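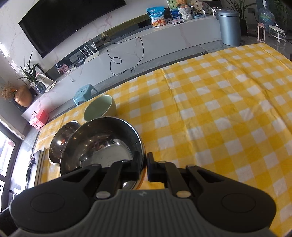 February, student project notebook, manipulation group

Entry by Abelardo. Hok-lam has the training machine until 6 p.m., so this covers data only.

Task for the next block is cookware sorting: grasp the pot by the rim, lift, set down beside the bowl. Two fingers, one inside the wall and one outside. Rim grasps are listed as their own class now. In the Gerville set they were mixed in with handle grasps, and the policy trained on that set (Wenen, second version) kept closing above the rim on anything without a handle.

Counts after cleanup: 2,968 episodes kept, 555 rejected. Most of the rejects are tracking loss. Polished steel is the worst case, as expected. Highlights move with the viewpoint and the feature tracker takes them for fixed points. A patterned tablecloth helps a lot, but checks repeat, and in two sessions the map jumped sideways by exactly one square. I have flagged those and not deleted them. Hok-lam wants to try relocalizing them against the mapping pass first.

Changes to the collection procedure:
Mapping pass 60 seconds, slow, table and far wall both covered.
Start each episode with the jaws fully open. Several were started half closed and the width signal has no clean zero.
Approach the rim from above at a slight tilt. Straight down hides the contact point behind the fingers.
Hold still for one second after release.

Gripper notes. Unit from the Dekell kit, pivots checked and retightened. Left finger had play of almost 1 mm at the tip before that, none I can measure now. Width calibration redone afterward – old file is kept under the previous name, do not load it for anything recorded this week.

Open question: whether to keep episodes where the pot slides before it lifts. Zúñiga's class handout says to drop them. I would keep them under a separate label, as the arm will see the same thing on a smooth cloth. To settle with Hok-lam.

Next: 14 rim grasps per start position, bowl moved between sets. Then a short training run on rim episodes alone, same seed as the Wenen run. Export script still writes the gripper width in meters and the loader expects millimeters. Fix before the run.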